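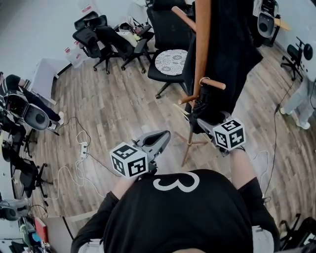
Page last changed in March, mid-morning

I've had the Nuttall hand-held gripper kit on loan long enough to have an opinion on it, and a few people have asked whether it's worth buying. Short answer: yes if you already know what you're going to do with the recordings, and no if you're hoping the box will tell you.

The kit comes as a pair of grey grippers, one for each hand, with a white marker cube on the side of each. You also get a head camera on a strap, two spare sets of jaw pads, a charger and a printed card of the marker layouts. You do the job yourself with the grippers in place of your fingers, the camera records it, and the Werel software works out where each gripper was by reading the black squares on the cubes. A robot arm never has to be in the room. That was the attraction for me, as our one arm is booked most of the day.

List price is $3,000 for the pair with the camera. The software is a separate subscription and I'd budget for it from the start, because the files are not much use without it.

My main test was clothing. I picked a long black garment on a wooden coat stand, the job being to take hold of it with one gripper, bring the other in, lift it clear of the peg and put it back. Cloth is a fair test of this sort of gear. Rigid things are easy and every demo uses them. A coat hangs differently every time you put it back, and black fabric doesn't give the camera a lot to work with.

The grip itself is good. The jaws close on a fold of heavy cloth and hold it without much squeeze from the hand. Thin fabric was harder, and I dropped a cotton shirt more often than I'd like to admit. Ruth Rowbotham tried the other set of pads on the same shirt and did better, so start with those if you're handling light stuff.

Weight is fine for short takes. After an hour my forearms knew about it. Lwazi Zulu has bigger hands than me and found the handle cramped, and there's no adjustment for that. I'd call it the worst thing about the design.

Tracking was better than I expected in a working office. We didn't clear the place out. There were chairs and cables on the floor and people sitting and standing nearby, and none of that seemed to bother it. What did bother it was cloth falling over a cube. If the coat drapes across the markers, the software loses that gripper until they're back in view, and it fills the gap with a straight line. You can see the straight lines when you play the take back. Turning the wrist so the cube faces up towards your head fixes most of it, and you get used to working that way after a morning.

I recorded 53 takes of the coat job and threw out a fair number for lost markers. Most of the bad ones were early on. The Avora kit I used last year was lighter but it had its markers on a flat plate, and I lost far more with it – the cube is a real improvement.

Set-up takes around 2 hours the first time. Most of that is calibration, where you hold the printed card in front of the camera at different distances and wait for a beep. The manual has the steps for this out of order. Do the camera first, then the left gripper, then the right. Valentyna Moroz at the Usside office worked that out before I did and saved me an afternoon.

Support was decent. I had a question about a jaw that was reading slightly open when it was closed, and Roy Hollis on their help line had me reset the zero over the phone. It hasn't come back.

A few smaller points. The head strap slips if you look straight down for long, and you'll be looking down a lot. The carry case is too shallow to close with the cubes on, so they come off and go back on each time, and I always check the calibration afterwards. The charger has a short cord. Export to ordinary file formats works and is quick.

Manouchehr Arabzadeh wants to try it on folding towels next, so the loan has been extended. I'll add a note here on how the pads are wearing.

Search this blog Go

Recent posts
Replacing the jaw pads on the Avora
Werel software: what the subscription covers
Labelling takes without losing your mind
Marker cubes or marker plates
Cheap coat stands and other test gear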